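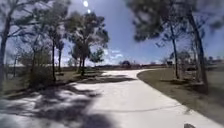 Page 2 of 7

Flollirent Travelers' Help > Packages and Bundles

Booked flight + apartment as a package, airline moved the flight. Who do I yell at?

Asked by Inmaculada Pacheco, 27 July 2019

We booked a bundle to Brullberg through Flollirent, two seats plus an apartment at the Wudamell Residence, $1,072 all in. I was very pleased with myself. Then the airline sent a cheerful email saying our outbound flight now leaves 13 hours later, so we land the morning after check-in closes for good. The apartment's front desk locks up at night and their policy says no-shows lose the whole booking.

The airline says talk to Flollirent. Flollirent's chat window says talk to the property. The property says it has never heard of me, only of Flollirent. I feel like a parcel. We go in August. Can I cancel the lot, or am I stuck paying for a night in a bed I won't be near? 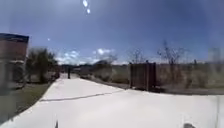 Answers (3)

Rawashdeh
Top answer, marked helpful by the asker

You have one contract and it's with the people who took your money, so stop letting the other two bounce you. Get off the chat window. It is there to wear you down. Go to My Trips, open the package, and look for "Schedule change" under the flight. If the button says "Accept", don't touch it, however friendly it looks. Accepting the new time can close off your other choices, and then you get to have a much longer conversation.

Call the number on your confirmation and ask for the package desk. Say the words "significant schedule change" and ask what they can offer: an earlier flight, a refund of the package, or the stay shifted by a night. Check the package terms in your confirmation before you call, since how many hours count as significant depends on the terms and on where you're flying from.

Whatever they agree to, get it in an email before you hang up. I once took a very nice man's word for it and slept in an airport.

Also, and do this today, write to the apartment with the Flollirent reservation number (not the airline one, they can't look that up) and tell them you're arriving late. Ask them to reply "noted". Most places will hold a room if they know you exist.

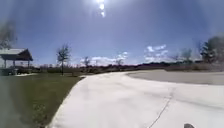
If the package desk offers you a voucher, you can say no thank you and ask again for the other options. Mine had to be used within the year and only on another package, so I'd have been paying to repeat the experience.

Sabine Stöcker

Agree with most of that. I had the same thing with a Brullberg booking, a smaller change, and they moved my apartment by a night without charging. It took two calls. The first person told me it was impossible and the second one did it while I was still explaining. Call in the morning.

Check your return flight too. Mine had been moved and there was no email for that one.

guest_traveler

this is why i book everything separate

Comment from Inmaculada Pacheco: Got through to the package desk. They found an earlier flight with one stop and the apartment has written back "noted", one word, no punctuation. I've printed it.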